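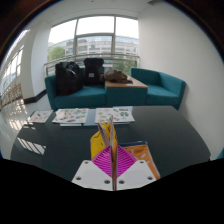 Slide 1: yellow fabric pouch, dark table

Home | Talks | Notes | About | Contact

Reading aloud to kids who won't sit still

Hi everybody, thanks for coming! Wait for the back row to settle. Say hello to Malte Reinholz, who talked me into this back in January and is hiding by the door.

Start with my own story. I read to my first group at the Fotwood branch and lost the whole room by page 4 — one boy was under a chair, barking. I kept going, louder, and that was my big mistake (do the loud voice here, they'll laugh).

What I do now is stop. I close the book on my finger and whisper the next line. Then I let them bark, if there's a dog in the story. A barking kid is listening, as far as I'm concerned!

Mention Xolani Rampersad's trick of skipping any paragraph with weather in it. Purists hate this. I've done it for years and had one complaint, from a grown-up.
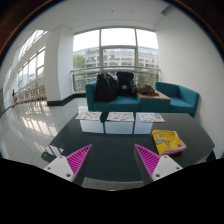 Picking the book

Big faces on the cover, always. An eye they can see from the rug does half my work for me. Keep it under 600 words for the little ones, and read it once at home, out loud, so you find the tongue twisters before they find you.

Ask who has a book they can't stand reading anymore. Take three or four answers, then go to the Herrero story if there's time. If we're running over, skip it and go straight to questions.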